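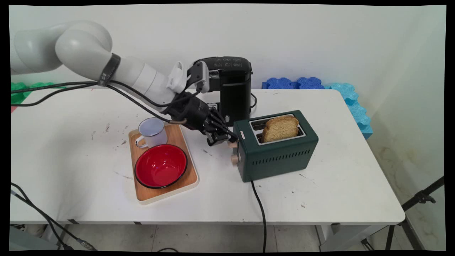
**Toast won't stay down, and where do I put everything?**

Right, two moans in one. I moved into a flat in Finthorpe in October and the kitchen is tiny, so breakfast now happens on a white table by the wall - toaster, coffee machine, the lot. The toaster is the dark green one with the little wooden lever, and I love the look of it, but lately the lever pops straight back up unless I hold it for ages. The bread goes in fine and it does toast once it's going. I've also got the coffee machine standing directly behind it, and my sister reckons that's daft because of the heat. Is she right? And is the lever fixable, or do I start saving up?

*Ximena Rosales*

---

**Bülent Gündoğdu**

Crumbs! It's nearly always crumbs. Unplug it, let it go cold, pull the crumb tray out if yours has one, then turn it upside down over the sink and give it a gentle shake. I did ours last winter and got what looked like half a loaf out of it. Don't go poking about in there with a knife, please. If it still won't catch, check that the socket is switched on at the wall (don't laugh, I've done it), as a lot of toasters won't hold the lever down without power.

As for the coffee machine, I'd slide it along a bit. Toasters chuck their heat straight up and out, and you don't want plastic getting warm every morning. Mine sit a good hand's width apart and I've had no bother.

---

**Torunn Brekke**

Agree with Bülent on the crumbs. I'd also look at the flex - yours goes down over the front edge of the table, and I'd get that round the back before somebody catches it with a hip. I had a kettle go that way, 46 quid!! If you shift the wooden tray you could move the toaster left and sort both things at once.

---

**Fletcher Tuhiwai**

just buy a new one, mine lasted 3 years and then did the same thing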